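Altkleider: Prorna zieht 30 Container ab, Säcke stapeln sich

Stand: Juni, 14.20 Uhr

Wer in diesen Tagen seinen Schrank ausmistet, braucht Geduld. Oder ein Auto. Der Entsorger Prorna hat im Stadtgebiet 30 seiner bislang 56 Altkleidercontainer abgebaut, die übrigen sollen vorerst stehen bleiben. Grund laut Unternehmen: Der Markt für Gebrauchttextilien ist eingebrochen, das Leeren kostet inzwischen mehr als der Verkauf bringt.
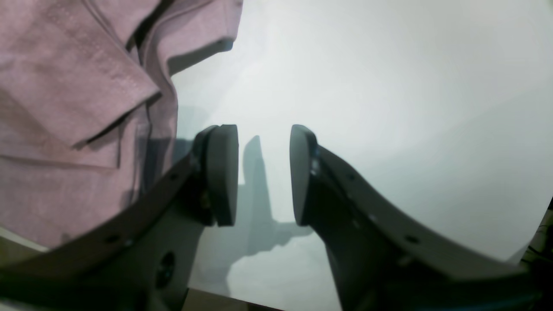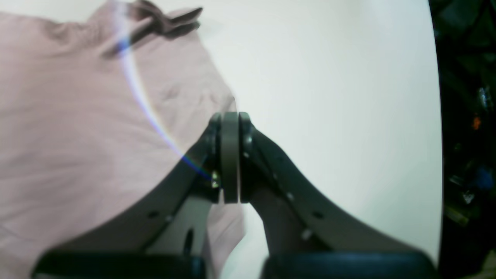 Rosa Kleidungsstück auf weißem Tisch.

Betroffen vor allem die Standorte in den Wohngebieten am Stadtrand und die beiden Stellplätze am Güterbahnhof. In der Innenstadt wird weiter geleert, allerdings nur noch alle zwei Wochen statt wöchentlich. Mehrere Anwohner meldeten der Stadt in den vergangenen Tagen abgestellte Säcke neben den leeren Betonplatten. Teils aufgerissen, teils durchnässt vom Regen. Die Stadtreinigung fährt nach eigenen Angaben Sondertouren, kommt aber nicht überall hinterher.

Das Rathaus weist darauf hin: Säcke neben dem Container abstellen gilt als wilde Müllablagerung. Bußgeld 40 Euro, bei größeren Mengen mehr. Auch dann, wenn der Container voll ist.

Prorna hatte den Abbau im Frühjahr angekündigt, damals war aber nur von einzelnen Standorten die Rede. Jetzt also mehr als die Hälfte. Man habe bis zuletzt auf eine Erholung der Preise gehofft, heißt es in einer Mitteilung des Unternehmens. Immer mehr Billigware lande in den Containern, dazu Verschmutztes, kaputte Schuhe, sogar Hausmüll. Weiterverkaufen lasse sich davon immer weniger. Was nicht tragbar ist, geht in die Putzlappenproduktion oder wird verbrannt, und dafür muss Prorna zahlen.

Den Sortierbetrieb im Gewerbegebiet führt die Firma Aguiar. Dort will man die Annahme von Privatleuten offen halten, geöffnet ist werktags von 8 bis 16 Uhr. Mitgebracht werden darf alles, was sauber, trocken und noch tragbar ist, verpackt in zugebundenen Säcken. Schuhe bitte paarweise zusammenbinden. Einzelne Socken, Teppichreste und Matratzenbezüge werden zurückgewiesen. Am Tor kann es zu Wartezeiten kommen, vorallem am Vormittag.

Unklar ist, wer die Lücke füllt. Die Stadt verhandelt nach eigenen Angaben mit dem Anbieter Enovari, der in zwei Nachbargemeinden bereits sammelt. Ein Vertrag ist noch nicht unterschrieben. Enovari verlangt anders als Prorna bisher eine Gebühr pro Standort, zur Höhe wollten sich beide Seiten nicht äußern. Im Umweltausschuss gab es dazu Kritik. Die Kosten würden am Ende auf die Müllgebühren umgelegt, hieß es aus mehreren Fraktionen. Eine Entscheidung soll noch vor der Sommerpause fallen, sonst wird es Herbst.

Bis dahin bleibt der Wertstoffhof. Der hat seit heute früh einen zusätzlichen Sammelbehälter aufgestellt, gleich links hinter der Einfahrt neben dem Elektroschrott. Abgabe kostenlos, haushaltsübliche Mengen. Auch der Secondhandladen Utavance am Marktplatz nimmt gut erhaltene Kleidung an, derzeit aber nur Sommersachen und Kinderkleidung. Wintermäntel erst wieder ab September, das Lager ist voll.

Für die Stadt geht es auch um Mengen: Im vergangenen Jahr kamen über die Container 3919 Säcke mehr zusammen als im Jahr davor. Zahlen für das laufende Jahr liegen noch nich vor.

Volle oder beschädigte Container können über das Mängelportal der Stadt gemeldet werden. Eine Liste der verbliebenen Standorte soll morgen online gehen.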